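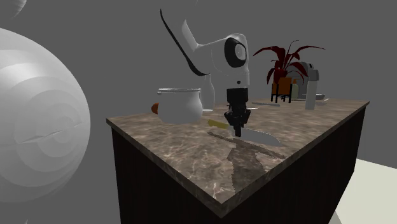 10 January 2020, kitchen cell, sim side

Picked up from Amarachi's notes. The complaint was that the arm stops short of the knife on the island or presses into the marble, depending on which build you load. Spent the morning on the Zesdale build only. Did not touch Jindico.

Started with the tool offset. The scene file still had the value for the old fingers, 9 mm shorter than the black gripper we load now. Musa changed the gripper model in July and the offset never got updated with it. Corrected it in the scene file and in the planner config. They are two separate entries and have to match. Rima, can you check whether the Clakon scenes read from the same config? I think they do.

Then the hover pose. Fingers straight down over the knife, tip just above it, handle to the left. Saved as knife_hover_b. The old knife_hover is still in there, please don't use it.

Ran the descent from that pose 76 times with the new offset. 23 failures. All but two of those were the fingers closing on the blade end and the knife sliding off. The other two were planner timeouts, no idea yet. No contact with the countertop in any run, so the offset part looks fixed.

Grasp point needs to move toward the yellow handle. It is set at the middle of the bounding box, and with a blade that long the middle is no use. Kayode has a script that sets grasp points by hand per object. Will ask him for it.

Shadows: the arm's shadow on the marble comes out with stepped edges. Shadow map resolution is set low in this build. Doesn't affect the planner, but Temitope wants camera images out of this scene later, so it should go up before then. Left it alone for now.

Also checked joint limits after the reload. All fine. Log is run 411 in the shared folder.

To do:
grasp point on the handle, rerun the same set
look at the two timeouts
delete knife_hover once Amarachi says OK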